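"빵은 기다리는 시간이 제일 맛있어요" 마을 빵집 브루스텐트의 로진 프뤼보
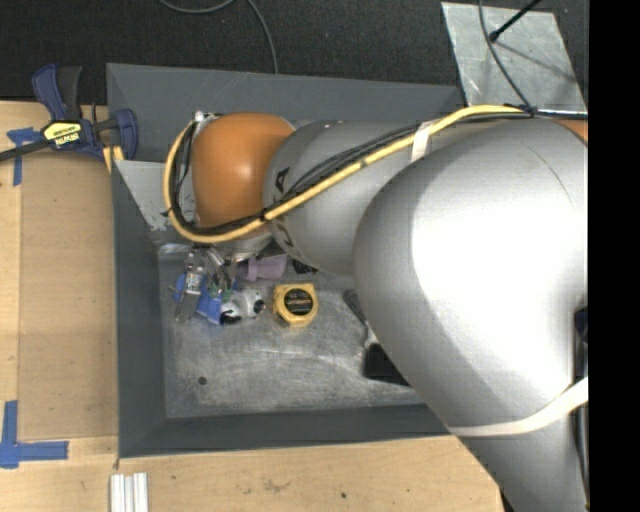 글 클로틸드 쇼뱅 | 2018-03-04

로진 프뤼보 씨는 인사를 나누자마자 빵칼부터 꺼냈다. "일단 드시고 얘기해요!" 그가 썰어 준 호밀빵은 껍질이 바삭하고 속은 촉촉했다. 씹을수록 은은한 신맛이 올라오는데, 버터도 없이 두 조각을 금세 비웠다.

플릴트스테드 언덕길에 브루스텐트가 문을 연 지 16년째다. 그 전까지 프뤼보 씨는 동네 도서관 사서였다. "점심시간마다 제빵책만 읽었어요. 다 읽고 나니 더 빌릴 책이 없더라고요. 그럼 이제 구워야지, 했죠."

이 집의 주인공은 '마르티'라고 부르는 발효종이다. 개업 전 해 8월, 호밀가루와 물만으로 시작해 지금까지 매일 밥을 주며 키워 왔다. 여름과 겨울의 성격이 전혀 다르단다. "더운 날엔 어찌나 급한지 제가 쫓아다녀야 해요. 요즘 같은 철엔 느긋하고요. 저는 겨울 마르티가 더 좋아요. 향이 훨씬 깊거든요."

반죽은 전날 저녁에 치대서 밤새 서늘한 곳에 둔다. 하루에 굽는 호밀빵은 77개. 더 구울 생각은 없느냐고 묻자 손사래를 쳤다. "제가 하나하나 두드려 볼 수 있는 만큼만 구워요. 밑을 톡톡 쳤을 때 속이 빈 소리가 나야 하는데, 그 소리를 듣는 게 얼마나 신나는지 몰라요!"

요즘 푹 빠져 있는 건 '파딕'이라는 작은 보리빵이다. 볶은 보리를 약 30분 불려 반죽에 섞고, 꿀을 아주 조금 넣는다. 한입 베어 물면 보리차 같은 구수함이 확 퍼지는데, 기자는 이 빵에 완전히 반하고 말았다. 프뤼보 씨는 수프에 찍어 먹으라고 권했다. "양파 수프요. 꼭 양파여야 해요."

집에서 처음 빵을 굽는 사람에게 해 줄 말이 있는지 물었다. "첫 빵은 납작할 거예요. 제 것도 그랬어요. 얇게 썰어 바싹 구우면 근사한 과자가 되니까 버리지 마세요." 봄에는 쑥을 넣은 반죽도 시험해 볼 참이라며 그는 벌써 공책을 펼쳤다. 첫 장에는 물의 양이 세 번이나 고쳐 적혀 있었다.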